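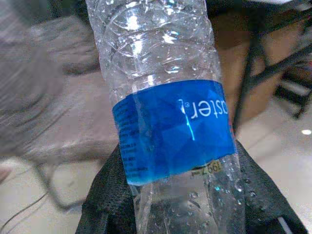

ok I need to talk about bottled water for a minute because I have become a person who owns a LOT of half-finished bottles and it has to stop

1/

it started in August when the kitchen faucet was out and Ah-rin Shin came over with two cases of the cheap stuff (bless her). the faucet got fixed. the buying did not stop. I just kept tossing a case in the cart every time like it was eggs

2/

so the new rule as of this week is one bottle in use at a time, per human, and you finish it before you open the next one. sounds so easy! I broke it before lunch on the first day

3/

my other weakness is the thin ones. you pick one up and it crunches, you put it down and it has a new dent. I've had bottles that looked like they fell off a truck and they were opened that morning. and if it's been in the fridge it drips all over whatever you set it on, which in my case was a library book (sorry, library)

4/

someone asked why I don't get a filter pitcher. I had one! a Kevico. the lid cracked and replacement lids were out of stock forever, and then I moved and it went in a box marked KITCHEN MISC and I think we all know how that goes

5/

anyway I decided to do the big room properly, the one with the white-topped desk and the tile floor, since that's where the bottles gather. desk, table, chair, floor, in that order. I always do the floor last and I always regret it, more on that below

6/ 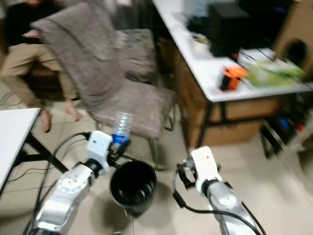
**Abrehet Hailu** · @abrehetathome · 19th November

the fleece blanket lives on that chair now, by the way. brown-gray, kind of speckled, goes over the back and the seat, with the gray cushion behind it. I used to fold it up and put it away every night like a responsible adult and then unfold it an hour later. done with that. it's upholstery now

7/

and yes to the bare feet on tile in November, I know, I know. I own slippers. I own several slippers, and I could not tell you where a matching pair is

8/

for drinks at the desk I'm all in on a black cup. it hides tea stains, it hides coffee stains, it hides everything. the downside is it also hides whether there's still something in it, so please tip it over the SINK to check and not over your keyboard. ask me how much a keyboard costs

9/

cables are the part I keep putting off. I've got black cables over light tile and every time I vacuum I have to lift the whole tangle with one foot and push the vacuum with the other arm like I'm doing some kind of yoga. I bought a bag of velcro ties from Duken, 300 in the bag, and I have used four

10/

(if anybody local needs velcro ties please message me. please)

11/

the wood cabinet under the desk is where I want the unopened water to go. out of sight but close enough that I won't get lazy and start a little row of bottles on the floor again. Ah-rin says the pantry makes more sense and she's right but the pantry is also Full

12/

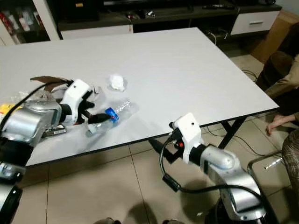 **Abrehet Hailu** · @abrehetathome · continuing from 12

blue cap, on its side on the table. I am begging everyone in my life to screw the cap all the way on. "it's pretty much closed" is how I lost a stack of mail and one very nice birthday card

13/

also can we discuss the tissue. one crumpled tissue, always, on any surface I have. I throw one out and another one appears by dinner. I do own a trash can

14/

torn cardboard is my other little problem. I rip a package open, get excited about what's in it, and then the torn bit and the plastic bag just stay on the table and become part of the decor. new plan is a paper bag hung on the doorknob, cardboard goes straight in, and when it's full it goes out with the recycling

15/

the table itself I love though. white top, thin black edge, black legs. it shows every crumb, which I thought I'd hate, and I kind of don't? I wipe it more. I use a damp cloth with a drop of dish soap, then a dry one, and I skip the spray because it leaves streaks you can only see when the light comes in low

16/

for the empties: cap off, squash it, cap back on. my sister-in-law says leave the caps off, my neighbor says leave them on, go look up what your own town wants because mine changed it and I missed the flyer

17/

I'm looking at the Griffiths bottle next, the steel one with the wide mouth. has anyone had it for more than a year? does the gasket get gross? I don't want to be scrubbing a gasket with a toothbrush every weekend

18/

still haven't done the floor

19/

update, floor's done, found one slipper

20/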